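**Does collecting demos with a hand-held gripper really carry over to an arm, and how many do I need?**

posted by **plakport_lena**, November 2025

I've been reading the Farías write-up on training a policy from hand-held gripper demos and I'm completely hooked. You carry the gripper about, do the task yourself, and the recordings train a policy that then runs on a proper arm! I want to try it with a small plugging task (pick a plug up off the table, put it in a power strip), but I'm stuck on two points.

First, the paper says they got there with 600 demos, and their appendix has a curve that goes on to 800 and hardly rises. Is 600 a sensible target for one task on one table, or does it depend on how much you shift things about?

Second, my fingers have a fair bit of wear at the tips. Does that matter to the policy if the arm has fresh ones fitted? I can print another pair but it's an evening gone.

I've got the table, the strip and the gripper, and two weekends. Any advice on the order to do things in would be lovely.

---

**Brigitta Grabner**

Oh, you're going to enjoy this. I spent most of January on nearly the same thing at Pestden and it's the most fun I've had with a robot project.

On numbers: don't fix on 600. What the Farías group did (section 4, the bit people skip) was vary the start of every demo, meaning gripper height, angle of approach and where the object lay. The count only means something alongside that. I trained on 213 demos with plenty of variety and it did better than my earlier, bigger batch, where I'd stood in the same spot the whole afternoon and the policy had more or less learnt where I was standing. It would go beautifully to one place on the table and close on nothing!

So my order would be:

1. Set the table out and leave the strip where it is for the first session.
2. Record some empty approaches before any real demos. Bring the fingers in low with the gap open, pause, back off.
3. Look through those before going further. Are both fingertips in view all the way? Can you still see the strip when you're down at table height? 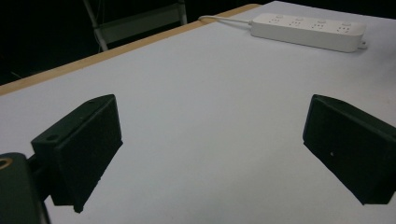 4. Then do the real demos in short blocks and change something between blocks. I did 29 to a block, which is just where my arm got tired.
5. Hold back one whole block for checking. Pick it before you train anything.

Don't rush your hands either. I went far too quickly at first and the arm couldn't keep up with the speeds it was being asked for. Slower than feels natural, and the fingers level when you close them.

Fingers: I'd say mark the old pair as the demo pair and get on with it. Mine were scruffy and it all worked. But I had the same pair on the arm as well, so that's not quite your situation, sorry.

Do come back and say how it goes!

---

**tobble**

just do 800 and be done with it. more data is always better

---

**Aurelia Kälin**

I'd go along with nearly all of Brigitta's list, and I'm going to argue with tobble a little, because I did collect up to 800 for our drawer task at Buvstead and the last third bought us next to nothing. They were near copies of the ones before. If I had those days again I'd spend them on moving the lamp and trying a different table.

The lovely thing about the method is that the camera travels with the fingers. The policy always sees its own fingertips in the same part of the view, whether a person or an arm is doing the carrying, and the rest of the room swings about behind them. That's why demos made by hand have a chance of carrying over at all. It's also why I'd be fussier than Brigitta about the fingers.
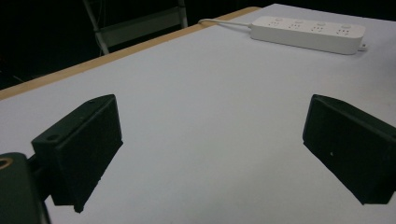 With a big dark finger on each side, any change in their outline is a change in every single recording. We swapped to a slightly longer pair halfway through and the arm began closing too early. We put the old ones back and it stopped. One case isn't proof, and I'd be glad to hear from anyone who has tested it properly, but you only need one evening to print a pair. Print two identical sets now, put one on the hand-held tool and one on the arm, and keep the worn ones for practice.

Two more things for your plugging task:

- The lead. A lead trailing off to one side is a cue the policy can latch on to. Turn the strip round for some blocks so it comes away from the other end.
- Background. If there's furniture behind the table, shift it between sessions. We had a policy that was oddly good as long as the same chair was there.

The insertion will be harder than the pick-up. In our trials the arm got to the right spot far more often than it finished the job, and I believe the Farías paper reports the two stages separately, so do the same in your notes or you won't know which half to work on.

---

**plakport_lena**

Thank you all, this is brilliant. Printer's going tonight with two sets. I'll do the empty approaches on Saturday, then blocks of 29 with the strip turned round for every other one, and I'll post the pick-up and insertion results separately once I've got some.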